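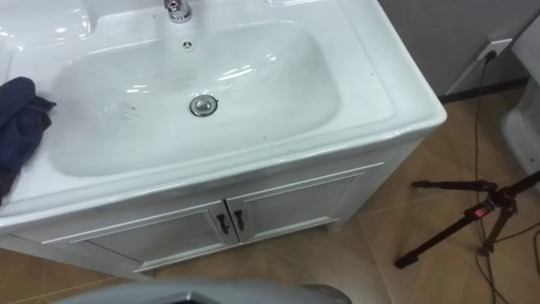
## 4. Waschtisch sauber machen und den Stöpsel einstellen

So, der Unterschrank steht, die Armatur ist angeschlossen, und wer Kapitel 3 hinter sich hat, darf sich erst mal einen Kaffee holen. Ich mache an dieser Stelle immer eine Pause, weil man danach wieder mit dem Kopf in den Schrank muss (ja, leider). Dieses Kapitel gilt für den Waschtisch Otlow mit zwei Türen und Ablaufgarnitur Grelard. Wer die Garnitur von Bultau genommen hat, liest ab Schritt 6 bitte im Anhang weiter, da sitzt die Stellschraube woanders.

**Was ich mir bereitlege:**

- zwei weiche Tücher, gern dunkle, darauf sieht man den Baustaub schön
- einen kleinen Eimer
- Spülmittel oder milden Badreiniger
- Taschenlampe oder Stirnlampe
- eine Kombizange mit umwickelten Backen

### 4.1 Erst der Staub, dann das Wasser

1. Alles Werkzeug vom Beckenrand nehmen. Wirklich alles! Der breite Rand verführt dazu, den Schraubenzieher »nur kurz« abzulegen, und dann liegt er im Becken.
2. Stöpsel gerade nach oben herausziehen. Klemmt er, ist er noch an der Zugstange eingehängt, dann zuerst Schritt 6 lesen.
3. Losen Staub und Krümel mit dem trockenen Tuch zur Mitte holen und aufnehmen, bitte nicht in den Ablauf schieben. Fliesenkleber im Siphon wird hart, und dann baut man alles noch einmal auseinander.
4. Jetzt erst lauwarmes Wasser mit einem Spritzer Spülmittel. Von oben nach unten wischen: Rand, Wände, Boden, zum Schluss die Ecken. Graue Schlieren auf weißer Keramik sind meistens Metallabrieb von Werkzeug oder Armatur und gehen beim zweiten oder dritten Durchgang weg. Hartnäckige Stellen lasse ich mit Badreiniger einwirken, zwei Minuten reichen.
5. Überlaufloch nicht vergessen! Die gelochte Abdeckung wische ich mit einem feuchten Tuchzipfel ab, danach gieße ich einen Becher klares Wasser hinein. Im Schrank darf dabei nichts tropfen.

> **Achtung:** Keine Scheuermilch, keine Stahlwolle und kein Rasierklingenschaber auf der Glasur oder am Chrom. Ich habe das bei meinem ersten Waschtisch im Gästebad ausprobiert und ärgere mich bis heute über den matten Fleck neben dem Hahn.

> **Hinweis:** Das Tuch hänge ich zwischendurch über den Rand. Solange es nur feucht ist, macht das nichts. Ein tropfnasses Tuch läuft aber vorne an den Schranktüren herunter, und die Kanten der Türfüllungen mögen stehendes Wasser überhaupt nicht.

### 4.2 Stöpsel einstellen

6. Türen öffnen, Eimer unter den Siphon stellen, Lampe an. Hinten am Ablaufrohr sitzt die Kugelstange mit einer Überwurfmutter. Zum Aushängen des Stöpsels die Mutter von Hand lösen und die Stange ein kleines Stück herausziehen.
7. Stöpsel wieder einsetzen, die Öse unten zeigt nach hinten zur Wand. Stange einführen, bis sie durch die Öse geht (das braucht bei mir immer mehrere Anläufe), Mutter handfest anziehen. Die Zange brauche ich nur, wenn es hinterher noch tropft, und dann höchstens für eine Vierteldrehung.
8. Zughebel an der Armatur ganz nach unten drücken. Der Stöpsel soll jetzt leicht angehoben stehen, so dass das Wasser rundherum ablaufen kann. Tut er das nicht, an der Lochschiene ein Loch weiter gehen und noch mal probieren.
9. Hebel hochziehen, der Stöpsel muss rundum am Metallring anliegen.

### 4.3 Dichtprobe

10. Becken bei geschlossenem Stöpsel zur Hälfte füllen und 30 Minuten stehen lassen. Ich markiere den Wasserstand mit einem Stückchen Kreppband.
11. Steht das Wasser noch am Band, Stöpsel öffnen und alles auf einmal ablaufen lassen. Dabei mit trockenem Küchenpapier an jeder Verschraubung entlangfahren, Papier zeigt jeden Tropfen!
12. Zum Schluss den Boden vor dem Schrank trocken wischen, auch am Sockel entlang. Auf glatten Fliesen rutscht man mit Socken schneller aus, als man gucken kann.

> **Achtung:** Sinkt der Wasserstand, bitte keine Dichtmasse auf den Stöpsel schmieren. Fast immer liegt ein Sandkorn unter der Dichtung. Stöpsel raus, abspülen, Ring abwischen, Probe wiederholen.

Die Türgriffe ziehe ich übrigens erst ganz am Ende nach, wenn meine Hände trocken sind. Ausrichten der Türen und Silikonfuge zur Wand kommen in Kapitel 5.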